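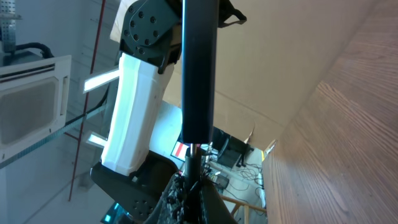 2 min read

Good practice in a shared robot room. Dull subject, until a cable catches a foot. At Hidora's Welville site the house rules run to 119 lines, and Imtiaz Pathirana wants most of them gone. Keep four, he says. Cables off the floor. Chairs outside the arm's reach. Check the grip before any lift. One person holds the stop button, and says so out loud.

The old Jakubowski checklist had all that, burried on page 3. Staff signed it, few read it. The new card goes up Saturday. Vamik has allready asked for a copy.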